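Skinbridge und Gonell zeigen Greifern die Arbeit von Hand

Dridlow, 20. November 2023 – Mit großer Freude stellt Skinbridge heute gemeinsam mit dem Partner Gonell die Lernumgebung Langlois vor, in der Menschen einem Roboter eine Aufgabe per Fernsteuerung vormachen können.

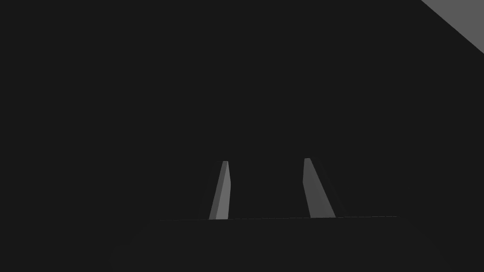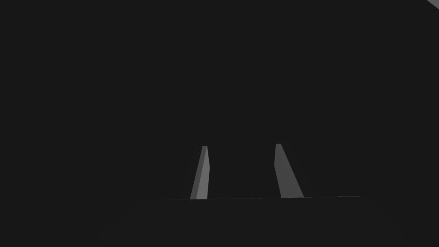
Simulationsansichten aus Langlois: der geöffnete Greifer mit seinen beiden Fingern

Lesezeit: 1 Minute

Wer schon einmal einem Lehrling über die Schulter geschaut hat, der weiß, wie viel sich zeigen lässt, was sich nur mühsam aufschreiben ließe. Genau so arbeitet Langlois: Eine Fachkraft führt den Greifer mit einem Handgerät durch die Simulation, und jede Bewegung wird aufgezeichnet – auch das Zögern vor dem Zugreifen, auf das wir besonders viel Wert legen.

Für eine neue Aufgabe empfehlen wir 100 Vorführungen, verteilt auf sechs Sitzungen von je 20 Minuten. In der Vorbereitung sind bei Gonell bereits über 1000 Aufzeichnungen entstanden, und wir danken allen, die dafür so geduldig am Steuer saßen, ganz herzlich.

Ab Dezember steht Langlois den ersten Betrieben zur Verfügung. Anmeldungen und Presseanfragen nimmt das Skinbridge-Büro in Dridlow gern entgegen.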